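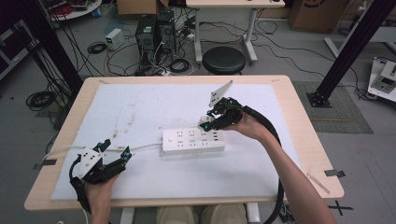 Right gripper over the power strip, left one angled at the cord, foam board underneath.

Search this site Go
Home Builds Parts Workshop Notes Contact

Handheld grippers, part 2 – cable practice

Parts bolted together? Good. Now get some practice in before you build anything fancier on top of the Hurnard pair.

Set up first. Foam board on the table, tape at the sides. Power strip in the middle, cord running off to the left. Keep it unplugged from the wall, obviously.

1. Sit down, one gripper per hand. Let each gripper cable hang off the table, don't trap it under the board. Mine are 90 cm and thats barely enough.

2. Open and close both, slowly, 20 cycles isn't enough. I do 136. Listen for clicks in the hinges. Click = loose screw, quarter turn, try again.

3. Right hand – hover over the end of the strip, close on it, hold. Don't lift yet.

4. Left hand – go for the cord. Come in at an angle, flat on is hopeless.

5. Lift both together. Strip sags or twists? Put it down, regrip closer to the ends.

Fingers slipping: rub them with a damp cloth, dry, retry. Still slipping, reprint at 2 mm thicker. Laur filament was fine for me, the Clornbridge stuff went brittel by May.

Next page: wiring the Altside board.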